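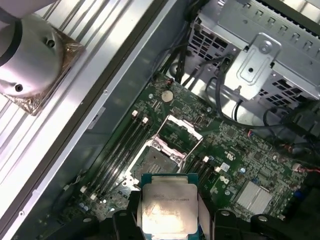
A controller that knows when to stop is worth more than one that knows how to push, a member of the integration staff at Nollitz remarked during a review of the Staltum software in November, and the remark has since been copied onto the first page of the project's design notes. The point was a practical one. A processor socket of the land grid type is a field of very fine spring contacts, and a part lowered onto it a little out of line can bend them beyond repair. The person at the bench learns this early and slows down. Software has to be told.

Staltum is the planning and control package developed at the Magalhães laboratory for the servicing of computer hardware inside its case. Wilside, the equipment reuse company that supports the work, takes in servers that have reached the end of a lease. Some are resold whole. Many more are worth keeping only for their parts, and a good number need a single processor moved from one board to another. The laboratory was asked to find out how much of that handling a robot arm could do with the board left where it is.

Leaving the board in place is the difficult condition. On an open test bench, the arm can come down from almost any direction. In a chassis, it must work between sheet-metal walls, drive cages and cables, and cables are rarely routed the same way in two machines. The first version of the planner treated the case as a fixed model taken from drawings. It produced tidy paths and was soon dropped, as the drawings said nothing of a loose wire or a bracket added by a previous owner.

Seeing at close range

The present version builds its picture of the work from a camera carried at the wrist. As the arm approaches, the perception module looks for features that are easy to tell apart: the outline of the socket frame, the long parallel edges of the memory slots, the corners of the board. From these it estimates where the socket lies and how it is turned. Each estimate is stored with a measure of its own uncertainty, and the planner may not move below a set height until that measure falls under a limit.

Shiny surfaces have caused most of the trouble. The heat spreader on a processor and the metal frame of a socket both throw back light, and a bright patch can be mistaken for an edge. Used parts add a further difficulty, in that scuffs and old thermal paste hide the markings a vision system might otherwise rely on. The team therefore trained the module on 1,452 labeled views of worn components. New parts were left out on purpose.

Of these views, 630 show a processor held between the fingers of the gripper. They matter for a separate step in which the software works out how the part is sitting in the grasp. A chip picked up with a slight tilt has to be corrected in the air, well clear of the contacts, and the correction is checked with a second look before the descent begins.
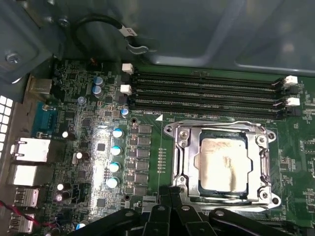 The descent itself is handed to a different part of the program. Planning is suspended and a force controller takes over, lowering the part in small steps and reading the wrist sensor after each. If the sideways force rises above its limit, the arm retreats along the path by which it came and the perception step is run again. The controller will not search for the socket by sliding the part about, a method that serves well for pegs in holes and would ruin a contact field.

Results and open questions

In the most recent series of 30 supervised placements, 27 were completed without a stop. The other three ended in a retreat, each of them at the last height check, and an operator took over. The laboratory regards the retreats as correct behavior. Wilside has asked that they be reported apart from failures in all later tables, and this will be done.

Speed remains a concern. Much of the time in each cycle goes to waiting for a fresh estimate of position, and the team expects to shorten this by running perception while the arm is still moving. There is also the matter of the load plate and its lever. Staltum can plan a path around a raised plate, but closing one requires a firm press in a tight space, and the present force limits do not allow it. For now the lever is closed by hand.

A smaller part of the effort goes into tooling. Every run is recorded with its camera views, force readings and planner decisions on a single timeline, so that an engineer can step back through a retreat and see which estimate led to it. The viewer was written for use inside the laboratory. Nollitz has since adopted it for two cable-handling projects that have nothing to do with processors, and a shared file format is now being drafted between the two groups. Work on the lever begins once that format is settled.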